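# Teaching a robot to make the rice
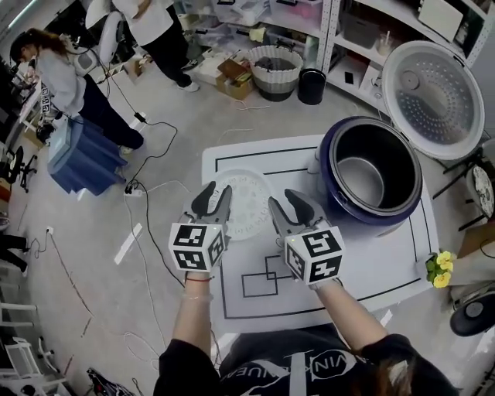 *Grippers out, rice cooker at the ready: one of the hand-held sessions at the Trarklow open day.*

I'd been told to wear comfortable shoes and leave my coffee at the door, and that was the whole of my briefing for the Trarklow open day. I was expecting something with glass screens and a guide in a headset. What I got was a bright room full of shelves and storage boxes, cables all over the floor, and people who carried on working while the rest of us shuffled round the edges trying not to tread on anything.

Trarklow is the teaching side of Mitsotakis-Vlachou, and it took over the old bus offices in Basdale last October. There are eight stations, and at every one of them a person does a household job over and over again with a pair of grippers in their hands. That's the bit I had to have explained to me twice. The robot doesn't do the job at this stage! A person does, using the same sort of fingers the robot will have, and the recordings go off to teach the machine how it's done.

The station I stuck at longest was the rice cooker one. There's a white mat on the floor, marked out in thin black lines, and on it the cooker body and a round steamer plate full of holes. The lid was propped up behind, against the shelving. Somebody had put a little bunch of yellow artificial flowers by the mat as well, and I grew quite fond of them over the afternoon.

Each gripper has two curved grey fingers and, behind them, a white cube covered in black-and-white patterns. The patterns are there so that the software can work out where the hand is and which way it's tilted. I'd have guessed at something far more complicated, but a printed pattern and a camera will do it, apparently.

Then they let us have a go. I have made rice most weeks of my adult life and I could not, for love nor money, get that steamer plate to sit flat. You lose all the feeling in your fingertips, you see, and you find out how much you were relying on it. I pinched the rim, I tilted it, I dropped it — twice — and the man waiting behind me went very quiet. On my third try it went in, and I'm afraid I cheered.

My efforts won't be teaching anyone anything, as visitors' turns aren't kept. The proper ones are. The rice cooker job had 607 good recordings when I was there, and the team want 2,000 before they let a robot try it. A good recording can have a wobble in it, by the way. They like a few wobbles, provided the person puts things right afterwards, so the machine sees how to recover.

All of it is stored and sorted in a program called Zitunell, which I was shown on a laptop and followed for perhaps a minute and a half. You can scrub back and forth through an attempt and mark where each step starts: plate picked up, plate in, lid on. Someone has to do that marking by hand for every recording, and I thought my job had its dull days.

I asked when I might have one of these robots in my own kitchen and got a kind smile and a change of subject. Fair enough. The next open day is in October, entry is free, and you do need to book if you want a turn with the grippers.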